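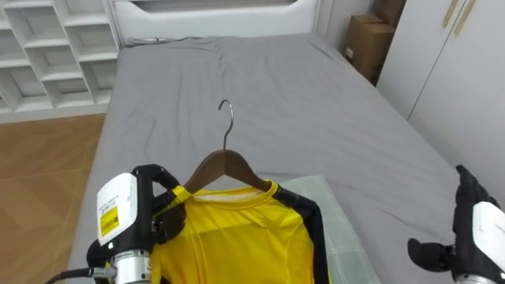
Kilier running a hanger insertion task, head camera view.

Kilier is a task and motion planning package for two-armed robots that handle cloth. It takes a coarse goal, such as a shirt on a rail, and produces timed trajectories for both arms, with grasp points updated from the camera while the motion is under way. It is developed and supported by Drilwood and replaces the older Costa planner, whose task files it can still read.

Planning is split into 2 layers. The upper layer orders the steps and assigns each one to an arm. The lower layer solves for joint motion at a fixed rate and reports back when a step can't be met. Either layer can be run alone from the command line, and logs from both share one clock.

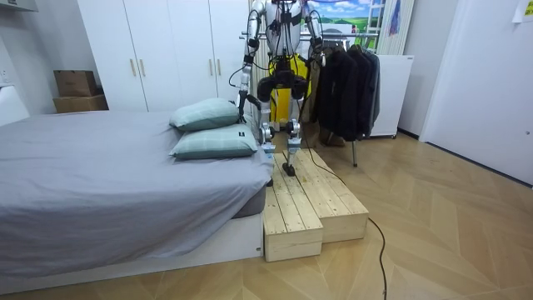 Whole-body limits are read from the robot description at start-up. Where the legs are to hold a fixed stance, set stance_lock in the task file; the solver then treats the pelvis as a base and plans for the arms only. Joint limits may be tightened per task but not widened.

Cloth state is estimated by the Gallia module, included in the standard licence. Gallia fits a mesh of up to 2,000 nodes to the visible surface and marks each node as free, held or supported. A shirt on a wire hanger, gripped at one shoulder, pulls into diagonal folds across the chest, and these give the estimator the direction of load without a force sensor. Nodes with no recent observation are kept, with a confidence value that decays. The decay rate is set in gallia.conf.

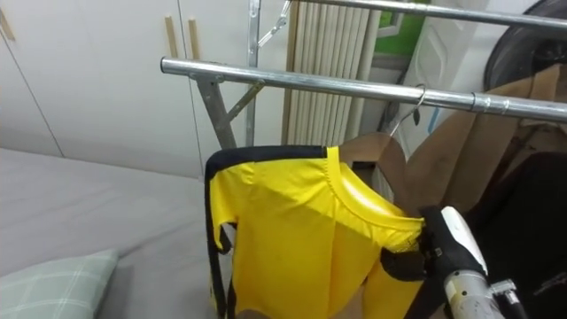

Grasp selection uses the same mesh. Candidates are scored on reach, clearance and expected slip, and the best 4 are passed to the planner. Trim helps the scoring where it contrasts with the main fabric, as with the black band along the shoulder seam of a yellow shirt, and edge weighting can be raised for such garments. For plain dark fabric the default should be left alone. 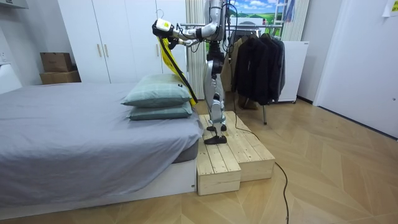
Tasks are written as plain text files and checked before execution. The current release ships with 21 task templates, covering hanging, folding, laying out and transfer between arms. Templates can be copied and edited without recompiling. A dry-run mode plans the full sequence and writes the result to file with the drives disabled.

Requirements: Linux, 64-bit. Calibrated head camera. Robot description in URDF.
Interfaces: C++, Python, command line.
Licence: per robot, support included.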